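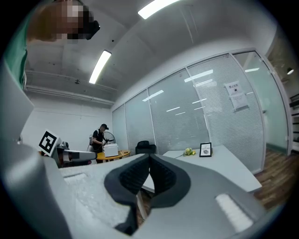
Figure 14. Finger pads pointing up, with the long white table behind.

4.2 Before you assign a chore

The Hevex gripper can pick up a cup. Whether it can do your dishes is a matter we are still discussing with it.

1. Clear a path to the table.
2. Check both finger pads for crumbs.
3. Run the practice grip 14 times.
4. Start with one light object. Flowers count as advanced.

Note: Folding laundry is listed in the menu - it is a long menu.

CAUTION: Keep one hand near the stop button. Do not leave the room to enjoy your free time yet.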